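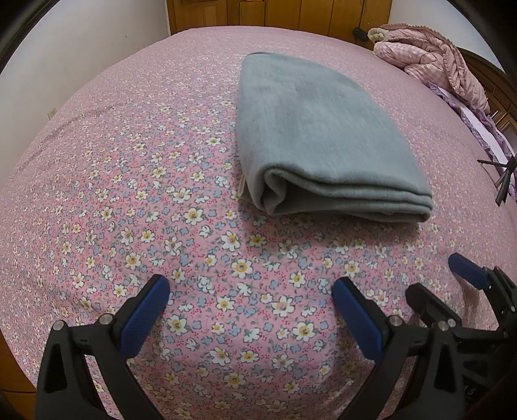 Long overdue update on the folding planner, so get comfortable, I'm going to ramble a bit.

We finally ripped out the old edge detector. It did fine on plain sheets, but put a gray blanket on a flower print and it happily called every little leaf a hem. Two weeks of March went into that!

The new one, which we named Sulletti (long story, involves soup), looks for the thick rounded fold first and works outward to the stacked layers. Much calmer output on busy fabric, and I could have hugged it.

Krystyna Baran rewrote the grasp scoring too. It used to rank candidates by depth alone, so a tag poking out from between layers could win. Now tags get masked before anything is scored - such a small change, and so many silly grasps gone from the logs.

Retraining took almost 3,000 demos and 5 tries at the learning rate. Try 2 was the good one, naturally, and I kept going anyway.

Still on my list: the wide lens. Our undistort step gets sloppy near the corners, and the planner thinks a straight mattress edge is a hill. If you've handled this nicely with a fisheye model, please come tell me everything, I have tea and patience.

Replay viewer is next, once I've cleaned up the timestamps. Thank you all for the kind notes on the last thread, I read every one.

© Harkodent · Contact · Back to top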